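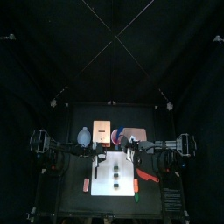

Ten past seven in the morning and Zofia Kalinowski is already on her fourth try. Shoes off under the bench. Coffee on the floor, where an elbow can't get it. A handle in each fist, and on the other side of a black curtain two robot arms doing what her hands do, a hair behind.

She wants to pick up a cube and put it down again. That's the job. Dark cube, smaller than a walnut, white board.

"Go on," she says, to the arm or to herself. The gripper closes. She waits, breathes, lifts. Taps a pedal with her left heel and the take is saved. Then she reaches in and sets it all up again for the next one.

Lonmont used to make zippers. The building still has the old loading doors, and a smell of machine oil on warm days that nobody at Gerer will own up to. Gerer rents the second floor. Eleven people, a kitchen with one good chair, and a row of cells hung with black cloth, like photo booths at a sad wedding. Inside each one a robot is being shown how to do something, over and over, by a person who'd rather be doing it herself.

Kalinowski came from dental labs. Crowns, bridges, nine years of them. She answered an ad that said "steady hands, patience, mornings." Didn't mention robots till the second paragraph. She figured on a summer. That was two winters ago.

The setup is simple enough to try and hard enough to be embarassing. She let me have a go. You hold the handles, which are themselves little arms, jointed the same way as the big ones, and whatever you do, the big ones do. Except you feel nothing. No weight, no edge. I pushed a cube clean off the board while watching the wrong hand. Then I squeezed a marker so hard that someone two desks away looked up.

"Everybody squeezes," Kalinowski said. "You can't feel it so you think you haven't got it. You've got it. Stop."

Her own takes have a look to them. Unhurried. She comes in from the side, stops short, drops the last bit straight down. She says she learned to slow down from watching the playbacks, where every twitch of hers came back out of the machine as if it had been meant. Early on she had a habit of bumping an object once before gripping it, just to check it was there. After a month of that the trained arm bumped everything too. Cube, bottle, table. Knock, then grab. They had to go back and pull every take with the knock in it.

157 takes gone. She still knows the number.

The project is called Rasen and the folder for it held 2,272 demonstrations the week I visited, two-handed ones, all done from the handles. The plan had said 2,000. The plan was written before the knocking, and before the business with the lamps, when somebody swapped a bulb for a warmer one and the arms that had been fine on Friday's data got lost over the board. Hence the cloth, and a rule, written in marker on tape by the light switch: ASK ZOFIA.

What goes on the table is partly her call. There's a list from the software side and then there's her cupboard. Kitchen things, desk things. Stuff in colors that don't match, because a robot that has only met one blue bottle will have opinions about blue bottles. Some of it is there to be picked up, and some just to be in the way. She likes clear plastic least. The cameras don't much like it either.
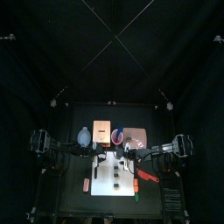
One of Gerer's cells in Lonmont, with both arms reaching in over the white board. Kitchen and desk things around it.

Not all of it is done by remote. Across the aisle is what they call the Sobczak bench, after the machine shop downstairs that made the frame and hasn't been asked to take it back. There you teach by grabbing the arm itself. Motors go slack, you take hold at the wrist and walk it through. You feel everything. It's lovely, like leading a big tired dog. For wiping, for pushing a drawer shut, anything where you lean on something, Kalinowski would pick that bench every time.

The trouble is your own body. The cameras see you. Your sleeve, your forearm, your head when you bend to look. Then at run time you're gone and the arm is working in a picture it has never seen. They tried gloves in the same black as the cloth. They tried long sticks. And one pair of hands on one arm is already awkward, two arms at once is a wrestling match. So the handles won, mostly, and the bench gets used for contact work and for showing visitors.

There's a split on the floor over how good a demonstration should be. The software people have come around to mess. They want fumbles in there, a cube that slips and gets picked up again, so the arm has some idea what to do when things go wrong. Kalinowski doesn't love it. She'll record a fumble if it happens. She won't act one.

"I tried faking it for an afternoon," she told me. "I looked at them after and I could tell which ones. If I can tell, what is it learning? How I pretend."

So the fumbles in the set are real ones, and most come from new hires. There were three of them in December. Good people to have, she said, for about six weeks, then they get too good.

I asked to see it run by itself. Late afternoon by then, light going in the loading doors. She put down a board and the cubes, pushed the handles back on their hooks and stepped away from the curtain. Arms folded. A kid from the software side pressed something.

The left arm came in from the side. Stopped short. Dropped the last bit straight down.

Got hold of the cube, carried it, let go too early. The cube rolled a half turn. Then a long pause, long enough that I thought it had quit, and the arm went back up and out and came in from the side again. Kalinowski was moving her own left hand, very slightly, down by her hip. I don't think she knew.

Second time it held. Third cube it missed altogether, closed on air, carried the air over to the right spot and set it down with great care.

"Okay," she said. "So that one's mine as well." She wrote something on a pad, and went to find her shoes. It was ten to five and she wanted twenty more takes of the low cube before anyone touched the lamps, and the new guy was on in the next cell over, and he was squeezing, you could hear the motors whine from the kitchen. She yelled through the cloth for him to stop. He stopped. She sat down, took the handles off thier hooks and felt around with her heel for the pedal.

More from this section
The last zipper out of Lonmont
Hands for hire: piecework in the age of data
A week on the night shift at a parcel hub
Why your dentist's lab is moving
Letters: readers on self-checkout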